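4. Percepción y planificación del cierre sobre objetos deformables en mesas desordenadas
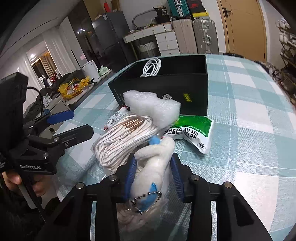

Vol. 17, núm. 4, p. 56

Figura 1. Pinza con almohadillas estriadas de color azul oscuro a ambos lados de un pequeño peluche blanco. Alrededor, sobre el mantel a cuadros, cuerda de algodón en su envoltorio de plástico, un trozo de espuma o guata blanca y una bolsa verde y blanca. A la izquierda, una segunda pinza sujeta a mano.

4.1. Qué tiene que resolver el módulo de percepción

La situación de la figura 1 nos gusta especialmente porque reúne en muy poco espacio casi todo lo que hacía fallar a la primera versión de Zalline. El objeto que interesa es blando, claro y peludo; junto a él hay otro material blanco y mullido, y el plástico que envuelve la cuerda devuelve reflejos intensos. Un segmentador entrenado con piezas rígidas tiende a fundir el peluche y la espuma en una sola región, y el planificador recibe entonces un contorno que no corresponde a nada que se pueda agarrar.

Zalline trabaja en dos pasos. El primero produce una máscara gruesa a partir de la imagen de la muñeca. El segundo recorta la región comprendida entre los dos dedos y vuelve a segmentarla a mayor resolución, usando como referencia la posición conocida de las almohadillas. Esta segunda pasada es la que más alegrías nos ha dado: los dedos aparecen siempre en la misma zona de la imagen, su color contrasta con casi cualquier cosa de una casa y el estriado ofrece una escala métrica gratuita. Con esa escala estimamos la anchura aparente del objeto sin recurrir a un sensor de profundidad, que en superficies transparentes como las bolsas da lecturas muy pobres.

Los brillos merecen un tratamiento aparte. Los píxeles saturados no se eliminan – eso abría agujeros en la máscara justo en los bordes del plástico –, se marcan con una confianza baja y se deja que el planificador decida cuánto le importan. Lo mismo vale para piezas pequeñas y metálicas como la cadena de bolitas plateadas del peluche, que pasa sobre un parche azul brillante y que la máscara gruesa perdía con frecuencia.

4.2. Del contorno al cierre

El planificador, Grokik, recibe la máscara fina, el mapa de confianza y la apertura actual de la pinza. Genera 56 ejes de cierre candidatos y los puntúa según tres términos: la simetría del material respecto al eje, la distancia a regiones vecinas de otra etiqueta y la penalización por zonas de baja confianza. En objetos alargados el primer término domina y el eje elegido suele cruzar el cuerpo por su parte más estrecha. Fue una sorpresa muy agradable comprobar que este criterio tan sencillo se comporta bien con peluches, calcetines y paños sin cambiar un solo peso.

El segundo término necesitó más trabajo. Cuando debajo del objeto hay una bolsa transparente, el contenido de la bolsa se ve a través del plástico y compite con el objeto por la etiqueta. Beverley Cartwright propuso tratar toda región desenfocada situada entre los brazos como fondo provisional, y revisarla únicamente si el par del motor crece antes de lo previsto durante el cierre. La idea cabe en unas pocas líneas de código y sustituyó a un clasificador completo.

4.3. Seguimiento durante el cierre

Un objeto deformable cambia de forma en cuanto lo tocan las almohadillas, así que una máscara calculada antes del contacto envejece muy deprisa. En Plemesitz, nuestro bucle de control, la máscara fina se actualiza cada 19 milisegundos y el eje de cierre puede corregirse hasta el momento en que ambos dedos registran contacto. A partir de ahí el eje queda fijo y solo se regula la fuerza. Probamos a permitir correcciones posteriores, pero introducían una oscilación lateral difícil de amortiguar con materiales de pelo corto.

Las dos pinzas comparten reloj y formato de mensajes. Cuando la segunda entra en el campo visual de la primera, Zalline le asigna una etiqueta propia y Grokik la trata como obstáculo móvil, con un margen que depende de su velocidad estimada. La mano que sostiene la empuñadura recibe el mismo tratamiento.

4.4. Registro y reproducción

Todas las decisiones de Grokik se guardan con Pollock, la herramienta de reproducción que desarrollamos en paralelo y que recomendamos con entusiasmo a quien trabaje con escenas así. Pollock permite detener una secuencia en cualquier instante, modificar un peso y ver qué eje habría ganado. Gracias a ella localizamos un error de signo en la penalización por confianza que llevaba en el repositorio desde marzo y que solo se manifestaba con objetos claros sobre manteles claros. Los resultados cuantitativos de la sección 5 se obtuvieron con la versión ya corregida.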